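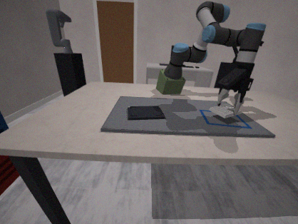 *Small white block, small dark shadow on the mat under it.*

# Where do shadows come from?

Go outside on a sunny day. Look down. There it is, stuck to your feet. Jump and it lets go for a second. Land and it's back.

So what is it? Quick answer: a shadow is a place where some of the light didn't get to. Light left the sun, zoomed all the way here, and then your head got in the way. The ground behind you missed out.

A shadow isn't a thing. You can't roll it up or put it in a bag. It weighs zero.

## Light goes straight

Light travels in straight lines. Mostly. (Water and glass can bend it, different page, we'll get to it.) If light could curl around you like water around a rock, the ground behind you would be lit up too. No shadow. But it can't, so you get a dark patch with your shape. More or less your shape.

Things that stop light are called **opaque**. You say it oh-PAKE. You, a brick, a dog, a slice of toast. Things that let light right through are **transparent**, like a clean window. And things in between, where light gets through but all muddled up, are **translucent**. Wax paper. Some shower curtains. Thin leaves when you hold them up.

Opaque things make the darkest shadows. Translucent ones make weak, milky ones. Even a clean window makes a bit of a shadow, look at the floor next time, you'll see the window glass is a tiny bit dimmer than the open part.

## Why do they stretch?

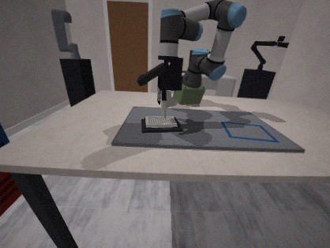 It's all about how high the light is. Sun high up in the sky — short shadow. Sun low down — long one. In the early morning your legs look like a giraffe's. At noon you're a blob. By evening, giraffe again, but pointing the other way.

Seasons do it too. In December, if you live in the northern half of the world, the sun stays low even at lunchtime, so your shadow is long all day. Our summer one at Lukedcombe playground barely reached the edge of the sandbox. The winter one went right over the fence!

You can do the same thing in a dark room in 2 minutes. You need:

- a flashlight
- an eraser, or any small thing that stands up
- a table

Stand the eraser up. Shine the flashlight from high over it. Now bring the flashlight down slowly, always pointing at the eraser. Watch the shadow grow. When the flashlight is nearly level with the table, the shadow might run right off the end.

Then try this. Keep the flashlight still, aim it at a wall, and put your hand in between. Hand close to the flashlight = huge monster hand. Hand close to the wall = normal hand. That's beacuse close to the flashlight, your hand blocks a much bigger share of the light as it spreads out.

## Weird shapes

A shadow is flat but you aren't. So a lot gets lost. Hold a mug sideways to the light and you see the handle. Turn it and the handle is gone, swallowed up in the shadow of the mug. Same mug.

A soup can is a good one. Light from the side, the shadow on the wall is a rectangle. Light from the end, it's a circle. Two shapes, one can.

And if the shadow falls on something bumpy, or falls at a slant, it gets bent and stretched even more. Stairs are the best for this. Stand at the bottom with the sun behind you and your shadow goes up in zigzags.
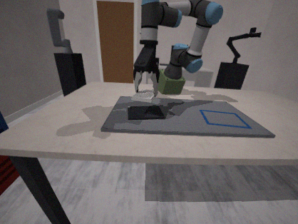 *A jagged shadow. It gets narrower toward the far edge of the board.*

Guessing what made a shadow is a great game for a rainy day. One person hides behind a sheet with a lamp and holds things up. Forks are easy. Try a banana pointing right at the sheet. Nobody ever gets the banana.

## Fuzzy edges

Look at the shadow of a tall flagpole. Near the bottom of the pole the edge is sharp. Follow it along to the top and the edge goes soft and blurry.

The sun isn't a dot. It's a wide, round thing, and light comes from all over it. Close behind the pole, nearly everything lines up. Further away there's a strip on each side where *part* of the sun is blocked and part isn't. So it's half dark. That strip has a name, the **penumbra** (pen-UM-bra). The full dark bit in the middle is the **umbra**.

Do NOT look at the sun to check. Not even for a second. Look at the shadows, they tell you plenty.

## Telling time

Long before clocks, people stuck a pole in the ground and watched the shadow move. That's a sundial. Ours was a stick in a flowerpot and 7 pebbles. Put a pebble at the tip of the shadow every hour, on the hour, and write the time on it. Next day, no watch needed. Only works if it's sunny and you dont move the pot. (We moved the pot.)

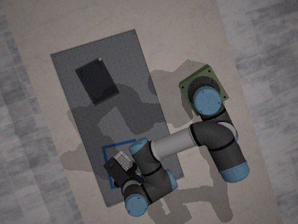 Deirdre Ó Néill wrote in to ask if the moon can make shadows too, or if it has to be the sun. Her brother says moonlight is too weak and she says she saw her own shadow on the snow.

She's right! Any light will do it if it's bright enough and the rest is dark enough. A full moon works fine away from streetlights. A candle works. Even the planet Venus can do it, very very faintly, somewhere really dark.

## The biggest shadow you'll ever stand in

Night. Yep. Night is the shadow side of the Earth. The sun lights up one half of the planet, the other half is dark, and we spin from one to the other and back every day.

Sometimes the moon slides into Earth's shadow as well. It goes dim and often a coppery red. Lunar eclipse. Those are safe to look at, stay up if you're allowed.

## Try next

Go out with chalk in the morning. Have a friend trace around your shadow, and mark where your feet are. Go back at lunch, same spot, and trace again in another color. Then once more before dinner. You'll have 3 of you on the sidewalk, all different lengths.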